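关于我们

Bomcombe 是一家手动工具配套与工位整理服务商,业务分为三块:螺丝刀及六角扳手的选型供应、工位托盘与挂篮的配置、旧工具的检验与翻新。公司客户以小型装配车间、维修站和职业学校实训室为主,目前在册客户143家,目录内现货品种1,199个。

业务范围

一、工具供应。目录按头型、杆长、柄型三级编号。头型包括一字、十字、内六角和梅花,杆长按柄前端至刀尖的外露长度计算,不含柄内部分。柄型分硬塑柄与包胶柄两类,包胶柄另注明防滑纹位置。同一编号的产品更换供货批次时,我们重新抽检刀尖硬度和柄杆同心度,抽检记录随货提供。

二、工位配置。我们按工序划分工具的存放位置。常用件放入台面浅托盘,低频件放入墙面挂篮或线网篮,备件入柜。托盘建议使用浅色或半透明材质,盘底带筋,小件不易贴底,取用时手指容易伸入。台面建议为白色哑光,便于发现散落的螺钉和碎屑。

三、检验与翻新。送检工具逐件登记。刀尖磨损、崩口、杆身弯曲、手柄开裂分别记录,能修磨的修磨,不能修磨的退回客户并注明原因。手柄开裂的一律不翻新。上一年度共处理螺丝刀1,669把,约700把经修磨后返还使用。

人员

Godfrey Nyaga 负责技术与检验,编写了现行的《手动工具入盘规范》。Hidayah Liem 负责工位配置方案,现场测量和托盘排布均由她签字。Phyllis Haworth 管理目录与编号体系。Mercy Khaemba 负责学校客户,每学期开课前核对各实训室的工具清单。Baltazar Villaseñor 负责仓储和发货。

入盘规范(摘录)

1. 螺丝刀使用完毕后平放入盘,不得竖插,不得搁在盘沿上。
2. 一盘一类。螺丝刀不与钳类、刀片混放。
3. 长杆工具可沿对角线放置,刀尖不超出盘沿。
4. 托盘置于操作区一侧,与工件之间留出手部活动空间。
5. 换工序前清点,缺件当场登记。
6. 台面碎屑用软刷清除,不用压缩空气吹扫。

规范第3条在六月修订过一次。旧版要求工具与长边平行,实际执行中,杆长超过盘长的型号无法放平,Widmer 和 Pillel 两处客户先后提出意见,修订后改为允许斜放。

工位:黑柄螺丝刀与蓝色托盘

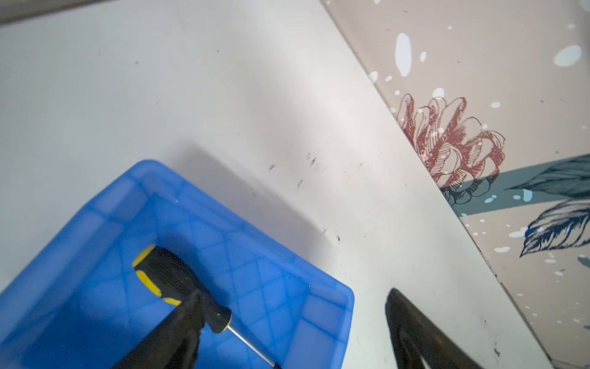
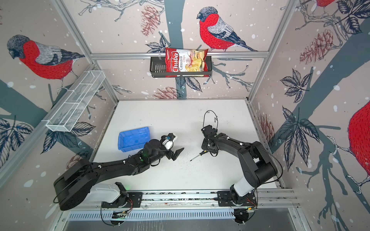
规范全文适用于我们交付的所有工位,客户可按自身工序增加条款,但第1条和第2条不作删减。面向学校的版本名为 Ateneo,内容相同,另附工具识别页和清点表,清点表按班次填写,由实训教师保存。

供货与交付

现货订单在每日下午三点前确认的,当日出库。工位配置项目先测量后报价,测量结果以图纸形式提交,图上标注托盘外形尺寸、挂篮安装高度和横杆位置。客户确认图纸后不再更改安装孔位,如需调整,另行出图。

翻新业务按批接收,单批不少于十把。寄送前请擦净油污,刀尖加护套,并附清单。未附清单的批次由仓库代为登记,处理时间相应延长。

目录、规范文本和送检登记表可向仓储或技术岗位索取。咨询时请注明工具编号;无编号的旧工具,请提供头型、杆长和柄型。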